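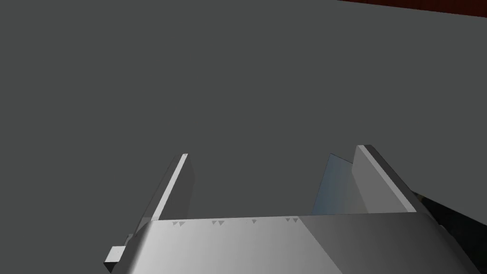

Pack less, ride more? I'm not so sure

I've been touring on a motorcycle for 13 years, and every winter I get the same lecture from the ultralight crowd. Cut your toothbrush in half. Share a spoon. Last December my riding mate Lilibeth Aquino weighed her socks – her socks! – and then told me my folding chair had to go.

Well, the chair stays. I've done the tiny stool thing and the sit-on-a-log thing, and after a long day on gravel my back wants something to lean on.

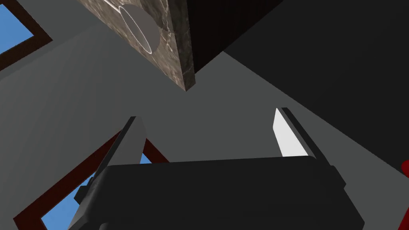 And I don't think a kilo or two matters half as much as where you put it. My Wullard panniers came with a little card telling you to keep the heavy stuff low and forward, and that one card did more for my cornering than any titanium mug. Lilibeth's whole kit weighs less than my tent, but she straps it all high on the rack and then moans about the wobble (sorry, Lil, you do).

What really bugs me is the price. I saw a sleeping mat going for more than three times what I paid for mine, all to save 44 grams. I could lose that by skipping a biscuit!

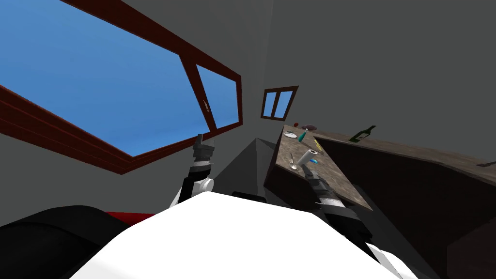

Raju, 14th April

Writing this bit from the campsite. It rained all the way up, the stove took ages to light and my pannier lid has started to rattle. Lilibeth has asked twice for a go in the chair.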